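Ciltville to lend storage bins to renters ahead of move-out week

CILTVILLE - Renters leaving their apartments at the end of August will be able to borrow plastic storage bins from the city instead of buying cardboard boxes, the public works department announced Friday. 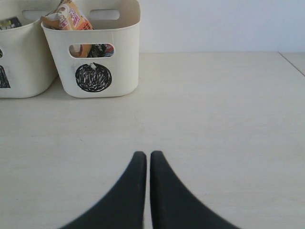

White plastic storage bins on a tabletop.

The city has set aside 3,000 bins for the program, which covers the Hastomell and Pruvholm neighborhoods in its first year. Both areas have a high share of one-year leases, and most of them end in the same week.

Each household may borrow up to four bins for 21 days. There is no charge, but borrowers must show a lease or a utility bill with a Ciltville address. Bins that are not returned will be billed to the borrower's water account or, for tenants without one, by mail.

The department said cardboard left on sidewalks has been its largest source of complaints during move-out week. Boxes that get rained on cannot be recycled and have to go out with regular trash, and crews have been paid overtime to clear them. Last year the final piles on Pruvholm Avenue were not picked up until after Labor Day.

Hsueh Moving & Storage, which has a warehouse on the east side of Hastomell, will wash and stack returned bins under a contract with the city. The company will also run the pickup counter at its loading dock, open until 7 p.m. on weekdays during August. A second counter will operate out of the Pruvholm branch library.

Residents may not use the bins for paint, motor oil or food waste. Mattresses and furniture are still handled through the regular bulk pickup line, and those appointments are filling up for the last week of the month.

Landlords with more than four units can request a delivery for their whole building if they sign for the bins themselves. Request forms are available at City Hall and at both counters.

The city council will review the cost of the program in October before deciding whether to extend it to other neighborhoods.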